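Arm bench tips, quick version

Writing this fast before Wednesday open hours. For anyone setting up arms at the shared shop or on a table at home.

- Cable slack first. Leave a loop big enough for the wrist to turn all the way round. Ours was too short, pulled a plug out 2 times in one night.
- Clear the table. Then clear it again. Only the thing you're grabbing stays.
- Small parts in bins off to the side, never on the tabletop. Keith Goodwin lost 5 Fludell screws under the base plate, still lost.
- Slow speed for any new grab. Slower than you think. Then 9 clean tries before you touch the speed setting.
- Tape marks for the cup. Painters tape, comes off fine. Redo them if somebody moves teh table.
- Stop button where your hand already is.
- Pens are a good starter job. Mesh cup, mixed pencils and markers, go for the tallest one. Fingers come in level and close on the cap, dont dive in from the top.

Fingertips on the green marker:
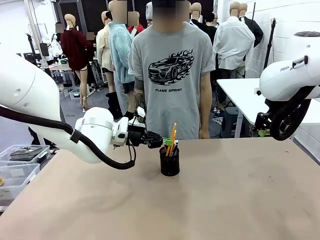

Comments (3)

Trudy Whitcombe
What tape? Mine left goo on the bench.

Keith Goodwin
Found 2 of the screws. Not the other 3.

tkachuk_fan
Weigh the cup down with a few washers in the bottom. Saved me alot of chasing.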